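Tiltow Working Group on Good Practice for Hand-Held Grippers
Minutes, meeting 4

Present: Viorica Matić (chair), Edin Kneževič, Jacinto Villaseñor (minutes). Apologies: Haris Papadopoulos, who has sent the same apologies twice.

1. Minutes of the last meeting. Approved after the word "shall" was changed to "should" and back again.

2. Rule 2, cloth tasks. The cloth is to be held between the fingertip pads before it goes anywhere near a screen. Edin asked what counts as held. Clear of the table was proposed and, to general fatigue, adopted.

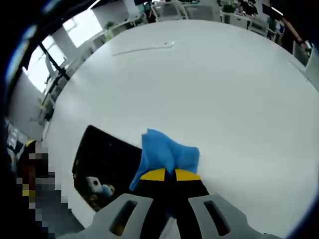
Page last changed: Dec 12, 2025

Matić reminded members that the draft now runs to 81 clauses and that the Pirkwood site has read up to 4 of them. A short version for the wall was agreed. Edin to write it, short to be defined by Viorica.

3. Wiping with two tools at one table. The draft says the person wiping keeps a hand on the handle throughout, and the second operator stays back until the cloth is lifted. Clause 17 says "back." It does not say how far. Left open, as in October. 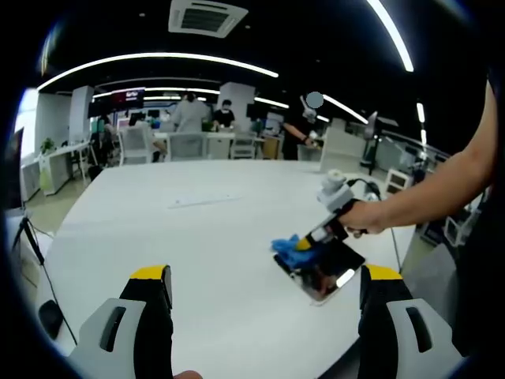
Konrad Lüthi wrote in to say that a distance in inches would only be argued about, and that the clause should name who speaks first when two grippers want the same spot. Accepted with some relief. Jacinto to redraft.

4. Session log. Form 302 stays. The box marked "other" is to be made smaller.

5. Next meeting to be held at Prekville, if the room can be found.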